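Pryor, pince à main, suite du fil d'avril. J'ai remonté les deux exemplaires avec les nouvelles biellettes. Je note ici les réglages avant de les perdre.

1/ Rappel du principe : une pince parallèle tenue à la main, deux mâchoires, quatre axes par pince, caméra au-dessus. Pas de bras derrière. On manipule, on enregistre l'ouverture et l'image, le reste se fait au calcul.

2/ Premier défaut de la version d'avril : le jeu aux axes. Perçage trop large de ma part, et les mâchoires se croisaient légèrement en fin de course. Repris à l'alésoir, axes inox remontés sans rondelle côté intérieur. Le jeu restant ne se sent plus à la main.

3/ Les bras sont imprimés avec un évidement triangulaire. Gain de masse : 29 g par pince. C'est peu sur la balance, mais au bout d'une heure le poignet fait la différence.

4/ Patins : j'avais commencé avec une mousse collée, qui s'arrachait par les coins. Remplacée par du caoutchouc bleu, coupé au cutter, collé à la néoprène puis serré une nuit. Sur du carton ça accroche trop. Sur du tissu c'est correct.

5/ Ressort de rappel : 500 g d'effort à la fermeture, mesuré au peson, valeur moyenne des deux pinces. Digby Rakena en voulait moins. Avec moins, le jersey glisse dès qu'on tire de biais.

6/ Enregistrement : 100 Hz pour la position des mâchoires, horodatage commun aux deux pinces. Le décalage entre les deux flux venait d'un câble USB douteux et de rien d'autre. J'ai perdu deux soirées à chercher dans le code.

7/ Pour ceux qui demandent : le code d'acquisition s'appelle Bakeo, il n'est pas propre, il n'est pas en ligne. Alby Kereama relit la partie synchro. Je publierai quand la calibration ne dépendra plus d'un chemin écrit en dur.

8/ Calibration, justement. Fermer à fond, ouvrir à fond, trois fois, puis poser. Si on saute le troisième cycle, le zéro dérive. Je n'ai pas d'explication satisfaisante, je soupçonne le collage de l'aimant du codeur.

9/ Le linge est un mauvais client : pas de forme fixe, pas d'arête franche, et des plis qui ressemblent à des coutures. Les essais sur cubes imprimés ne disaient rien de tout ça. La bonne approche pour moi — pincer un pli déjà relevé, jamais le tissu à plat.

10/ À deux pinces, la difficulté est surtout de ne pas se masquer la vue. Celle qui attend doit rester sur le côté, sinon elle occupe la moitié de l'image de l'autre.

11/ Deux vues prises par les pinces, tissu rouge sur la couette. 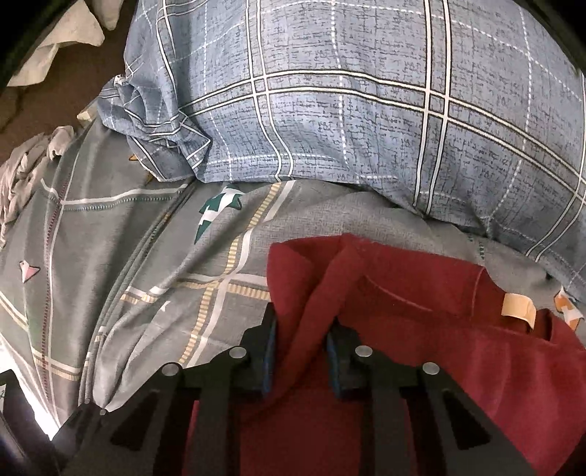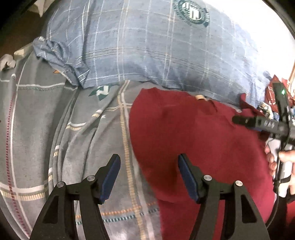
Première vue : mâchoires de part et d'autre du pli. Seconde vue : l'autre pince à droite, voyant vert allumé.

12/ Reste à faire : passe-câble, serrage de la poignée, et un support de caméra qui ne prenne pas de jeu. Les fichiers des biellettes sont envoyés sur demande, en STEP seulement.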